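Módulo 4: Dobrar e arrumar têxteis pequenos
Apontamentos da aula prática

Publicado em 2023-04-14 por Ilgın Kılıçarslan
7 partilhas | 4 comentários

Estes apontamentos são para os alunos que frequentam o curso de organização doméstica no centro de formação Plotthorpe. Peço desculpa se alguma frase está um pouco dura, o português é a minha terceira língua e escrevo com o dicionário aberto ao lado.

1. O que entendemos por têxtil pequeno

Neste módulo chamamos têxtil pequeno a tudo o que se consegue segurar inteiro com uma só mão: panos de cozinha, panos de pó, guardanapos, toalhas de rosto de tamanho reduzido. As toalhas de banho e os lençóis ficam para o módulo seguinte, com outra técnica e outra mesa.

Os panos da aula são de algodão e de microfibra. O algodão guarda o vinco depois de dobrado. A microfibra não guarda, e por isso muitos alunos pensam que dobraram mal quando o pano se abre sozinho. Com a microfibra trabalha-se mais devagar e passa-se a palma da mão duas vezes sobre cada dobra.

2. Antes de dobrar: pegar no pano

A maior parte dos erros aparece neste momento. Quando se tira um pano de um monte, ele vem quase sempre amarrotado, com um bico no meio e os cantos escondidos por baixo. Se o pousamos assim na mesa e começamos a puxar, perdemos tempo e fazemos vincos que não queremos.

A ordem que seguimos é esta:

a) Levantar o pano por qualquer ponto, sem apertar muito, e deixar cair o resto.
b) Procurar com a outra mão o canto que ficou mais baixo.
c) Segurar esse canto e largar o primeiro ponto.
d) Seguir a bainha com dois dedos até ao canto vizinho.
e) Pousar o pano com os dois cantos virados para quem dobra e alisar do centro para fora.

O passo d) é o mais difícil para os canhotos se o colega do lado direito está muito próximo. Deixem entre duas pessoas o espaço de um braço aberto.

Quando levantamos o pano pelo meio, o tecido faz uma ponta em cima e a parte de baixo fica pendurada. Nesta posição ainda não se vê nenhum canto útil, e é preciso ter paciência com o passo b).
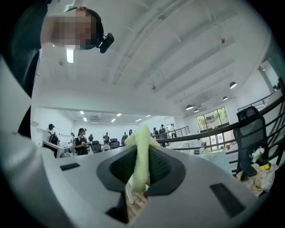 Pádraig Phelan perguntou se não seria melhor procurar logo um canto no monte, antes de levantar qualquer coisa. Respondi que sim, quando o monte é pequeno e o canto está à vista. Num cesto cheio, o canto que encontramos pertence muitas vezes a outro pano, e saem os dois juntos. Lorcan Hegarty fez a experiência com os panos mais finos e confirmou que lhe aconteceu isso logo na segunda tentativa.

3. A dobra em três

Para os panos de cozinha usamos a dobra em três no comprimento e depois em dois na largura. O lado com a etiqueta fica para dentro. A bainha mais grossa, se existe, fica na parte de trás da gaveta.

Para os panos de pó basta dobrar em quatro. Não vale a pena fazer uma dobra bonita num pano que vai ser usado na mesma tarde.

Os guardanapos têm regra própria, na ficha Montoya, página 7. Quem perdeu a ficha pode pedir outra cópia na secretaria com a referência 2078. A referência 2217 é a da ficha das toalhas e não serve para este módulo (houve confusão em março, lamento).

4. Guardar

Os panos dobrados guardam-se de pé, com o lombo para cima, na caixa baixa do modelo Aneck ou em qualquer gaveta com altura semelhante. Se a caixa não está cheia, os panos tombam. Neste caso coloca-se um separador de cartão, ou simplesmente uma caixa mais estreita.

Não se misturam cores claras com panos que ainda largam tinta. Um pano novo de cor escura lava-se sozinho, no mínimo duas vezes.

5. Trabalho para casa

Escolher uma gaveta de panos da própria casa. Retirar tudo, separar por uso, dobrar conforme o ponto 3 e voltar a guardar. Escrever meia página sobre as dificuldades. Aceito textos à mão, com letra que se possa ler.

Comentários

Musa Ibrahim
Fiz o trabalho com a gaveta da minha mãe e ela desfez tudo no dia seguinte. Conta na mesma?

Ilgın Kılıçarslan
Conta, Musa. Escreva isso na meia página.

Bukola Usman
A parte do canto mais baixo ajudou-me muito! Eu puxava sempre pelos lados e ficava tudo torto. Nos panos redondos de tabuleiro como se faz, se não têm cantos?

Lorcan Hegarty
Bukola, eu dobro ao meio pela etiqueta e depois outra vez ao meio. Fica um quarto de círculo e cabe bem na gaveta.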